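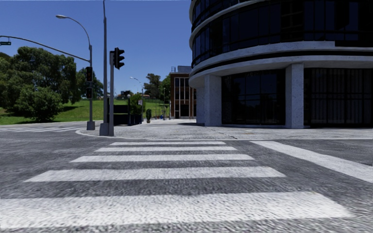 Crosswalk, worn paint. Far corner with the low curb.

Walkable errands - talk notes, Thursday session, Kandlow library room

OPEN. Don't start with slides. Ask for hands: who drove here tonight? Who drove here and lives close enough to walk? Wait. Let them laugh.

Then: I was the second hand for years. Lived in Harkus, drove to the bakery, drove home, drove out again for stamps. Same street, both trips. Never crossed my mind.

What this talk is: small errands on foot. Not fitness. Not saving the planet, although fine if you're into that. Just getting the bread and the stamps and the library book done without the car, and how to set up your week so it happens.

What it isn't: telling anybody to sell the car. Say this early. Last time in Bolitz a man in the front row had his arms folded until I said it.

PART ONE - THE LIST

Everybody does this on the back of the handout. Pens on the chairs (CHECK PENS).

Write every trip you made last week that wasn't work or school. Every one. The dumb ones too. Milk. Going back for the thing you forgot with the milk.

My own list from March, read it out fast: 13 trips. Bakery twice, pharmacy, dropping off a package, hardware store for one hinge, library, hardware store again because wrong hinge. Pause on the hinge. It always gets them.

Now circle the ones where you came home with something you could carry in one hand. I circled eight. That's the pile we're working with tonight, forget the rest.

Give them four minutes. Walk around. Don't read over shoulders.

PART TWO - CROSSINGS

So why don't we walk the circled ones? People say distance. I think for a lot of us it's one bad road. There's one road between you and everything, and you don't like it.

Find your crossing. Go look at it on foot, with nothing to carry, no errand. Stand there a bit. Things to look at:

Can you see the stripes well, or are they worn. Drivers are looking at the same paint you are.

Is there a signal, and how long does it give you. Mine gave me 13 seconds the first time I timed it, and I'm not slow. I went a block up and found one with 37. That one block changed my whole route. Say this slowly, its the best number in the talk.

Is there a curb ramp on both sides. People with carts and strollers, this matters more than the distance does.

Where does the sun sit at the time you'd really go. 5 pm in winter, right in the drivers' eyes.

If the crossing's bad, two things. One, go around. Two minutes more, who cares. Two, tell the city. Faded paint is an easy ask - they repaint stripes anyway and they mostly go where people complain. Keep it short: cross street, which side, what's wrong. Skip the life story. I sent one that was a page and a half and heard nothing, sent one that was three lines and got a reply.

(Someone will ask about jaywalking. Short answer: check your local rules. Move on. Do NOT get pulled into this again.)

PART THREE - HOOKING THINGS TOGETHER

A single errand on foot feels like a chore. Two or three in a line feels like going out. No idea why, it just does.

Pick an anchor. The anchor is the thing that has to happen that day. For me it's usually mail, because mail has a pickup time and I'm bad with deadlines unless something is getting locked up. 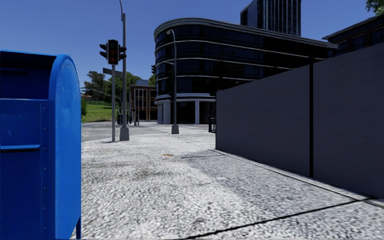

Street mailbox, blue. The anchor stop.

So say mail's the anchor. Read the pickup label on yours, they're not all the same, and some of them are earlier than you'd think. Then work backward. Mail by four means leave by half past three. What's on the way? For me it's the pharmacy. What's on the way back? Bread. Done, that's three circles off the list in 43 minutes, door to door, and I stopped to pet a dog.

Do the same drive in your head. Park, get out, get in, park again, get out. I did time this. 37 minutes by car. So six minutes saved, and I'd been in and out of a seat belt all afternoon.

Other anchors that work - library return, school pickup if it's close, the coffee you were going to buy anyway. Anchors that don't work: the big grocery shop. Don't try it. You'll do it once, your hands will hurt, and you'll never walk anywhere again. Keep the big shop in the car.

Ask room for their anchor. Take three or four answers, write on board. If nobody talks use the Arango one - the woman who walks to get one banana every morning. (She buys one banana. Every day. Arango market knows her.)

PART FOUR - STUFF BY THE DOOR

Quick section, running late by here always.

Bag on the hook. Not in a drawer, on the hook. If I have to open a drawer I take the keys instead.

Shoes you can stand in for an hour. Second pair if it rains where you live.

Stamps in the bag. Pen in the bag. Small light on the bag strap after dark, the clip kind, cheap.

Carry weight: one shoulder bag is good up to a jug of milk. Past that get a backpack or a pull cart. I resisted the cart for ages, thought it made me look a hundred. Got the cart. Love the cart.

Phone away at the corners. I know. Everybody knows. Say it anyhow.

Wintr: do the short loop only. Ice on a ramp is worse than ice on flat sidewalk, slow down before it.

PART FIVE - HOMEWORK

One loop. Just one, before next week. Anchor plus one more stop.

Write down when you left and when you got back. Write down the thing that annoyed you most - that's your crossing or your bag or your shoes, and that's what we fix next time.

Don't do five loops the first week. The Harkus group had a guy do five loops, blister, never saw him again.

If you can't walk far: half a loop counts. Park at the anchor and do the rest on foot. Some of my favorite loops in Bolitz are like that, there's a bench by the pharmacy and I use it.

QUESTIONS - leave 8 minutes, not more, room gets locked.

Likely ones:
Dogs? Yes bring them, but then no bakery.
Kids? Give them the letter to mail. They'll walk any distance to mail a letter.
What about heat? Go before ten. Water. Skip the day if it's awful.
No sidewalk on my street? Hard one. Be straight with them, some streets I'd drive to the end of and start from there.

Collect pens. Sign-up sheet for the next one goes on the table by the door, clipboard's in my bag.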